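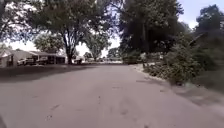 Microchips and the new scanning rule

I've been going on at everyone I know about the council's pet scanning rule, so now it's your turn. From February, any cat or dog found dead or injured by a road crew in Dumport has to be checked for a microchip, and the keeper has to be told. Until now it was left to whoever was on shift. Some crews scanned every time, some didn't own a scanner.

I got interested through Honus, my big ginger idiot, who went missing for three weeks last year. He came back thin and very pleased with himself, but I spent those weeks ringing the depot and getting a different answer each time. One man was lovely. He also had no idea where the log book was kept.

The petition was Bit-na Seol's doing. She got 1248 names, a lot of them on paper, and she read out two of the letters at the council meeting. Etornam Ansah from the vet's on Taheri Road brought a scanner along and passed it round the benches, and I think that did more good than any of the speeches – it's a little plastic thing, it beeps, you're done! Councillor Kao asked about cost, which was fair enough. The vet's is lending two scanners until the depot gets its own.

What I'd love next is the same rule for rabbits and ferrets (Ching-wen Chung has a chipped rabbit called Rala and feels strongly about this). There's also nothing yet on how long the crews have to keep records, and I've written in to ask.

Meanwhile, please check your details on the chip database. Mine still had my old phone number on it – after all that fuss! Changing it took one short form and a cup of tea.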